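Fledley sandwich set, README

I put this set together to compare two fingertip shapes on thin, floppy stuff. The task is a toy sandwich: bread, lettuce, meat and cheese, moved between clear trays and a pink plate. There are 771 episodes, 200 of them with the Murnwood tips, the rest with my older Drestine ones. 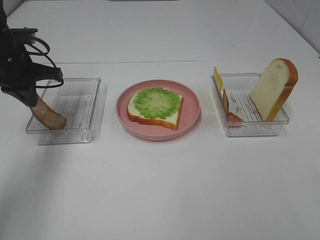 Photo: Fledley project, fixed camera. Free to reuse with credit.

The meat slice is the piece I'd look at first – it curls, it dangles, and a small change in grip height swings the far end a lot! I logged the grip height for every pick, in the column called grip_z.

Bread is stiffer, so I let the controller close harder on it (the setting is in tamuno.cfg). 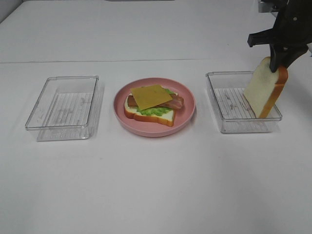
Can I train on the fixed camera alone?
You can, and the loader has a flag for it, but my own baseline used both views and I haven't tuned anything for one.

The wrist view gets you right up close to the fingers, with plenty of glare off the plastic. I left the glare in and didn't crop or brighten a thing. 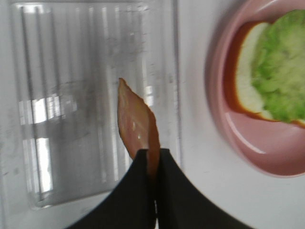 Known problems

Episode 41 has no wrist video. The first 10 use an older gripper calibration, so skip them if you're comparing force numbers.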